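The Throw Goes on the Sofa
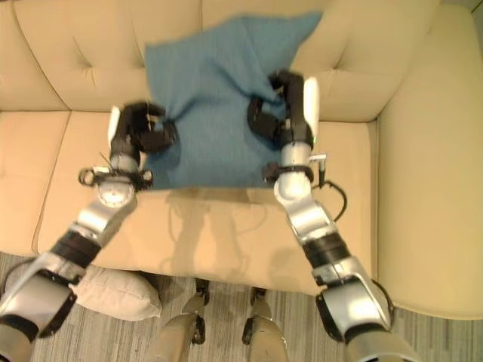
I have worked in furnished rentals for 11 years, which means I have spent a good part of my adult life making rooms look as though someone relaxed in them. Gramevden, the company that employs me, manages short-stay apartments, and since December it has also employed, if that is the word, a machine we call Dusa. Dusa does throws. It takes the blue one on the cream sofa by both sides, one black hand to each, and pulls the fabric up into a peak on the right and a twist on the left, and it goes at this with an air of commitment I recognize from my own first week. There was a small white pillow down on the floor in front of the sofa at the time. Pillows are a separate task.

I should say that I like Dusa. I was prepared not to. When management announced the pilot, they used the word "freed" four times in one email, and I have been in the workforce long enough to check my pockets when somebody offers to free me. We would be freed from repetitive work. We would be freed to focus on the guest. The guest, in my experience, would like to be focused on as little as possible and wants to know where the corkscrew is.

What changed first was the list. We used to turn over an apartment from a sheet of paper that said things like "living room, tidy." Nuala Kavanagh, who trained me, could fit a whole philosophy into that comma. She went in, looked, moved a lamp an inch, and left. Now the living room is 57 separate steps in a program called Melnyk, because a machine can't be told "tidy," and once the steps existed somebody decided that the people should follow them too. So I now press a button to confirm that I have looked at a lamp.

I don't see this discussed much. The argument about robots at work is always about whether they will take the job, and I understand why. But long before anything gets taken, the job gets written down, in a form the machine can use, by people who have mostly never done it. Arnaldo Paiva has been making beds for 20 years. He spent two afternoons in a conference room being asked at what point a blanket becomes "draped." He said when it looks nice. They wrote down an angle.

Arnaldo was paid his hourly rate for those afternoons. I bring this up because the people who turned his answer into an angle were, I'm fairly sure, paid something else.

To be fair to the angle, it has saved our backs. Dusa never complains about low sofas, and Fiachra Gilmartin, whose knees make a sound like a bag of chips, has been moved off living rooms and onto supplies, where he is happier than I've ever seen him. He has reorganized the soap. If you ask him about automation he'll tell you it's the best thing that ever happened to him, and I'm not going to argue with a man's knees.

For the rest of us the day has turned into something harder to name. We work next to the thing, or ahead of it, or behind it. I clear a path to the sofa. I put the throw where it can be found. Afterward I come back and decide whether the result would pass for a blanket that a person tossed there on the way to make tea. Sometimes it would. Sometimes I fix it, and Melnyk has no button for that, so in the records the machine did the whole living room and I stood around being freed.

I raised this at a staff meeting. Kanokwan Saengthong, who runs our branch and is a decent boss, said she'd pass it along. It came back as a suggestion that I confirm my lamps faster.

What I'd ask for is fairly small. Give us the button. If a person finishes the work, the record should say so, and when the company sits down to decide how many of us it needs, it should be reading that record. Pay Arnaldo for what he knows, at the rate you'd pay a consultant who knew less. Let Nuala ignore the 57 steps, as she already does, without getting a yellow flag next to her name every evening.

And I'd like somebody to settle the pillows. At present the pillows belong to a future update, so they are mine, and I pick them up on my way to check the throw. It takes me four seconds. Melnyk allows 90, for reasons I haven't asked about, and I've been using the difference to sit down.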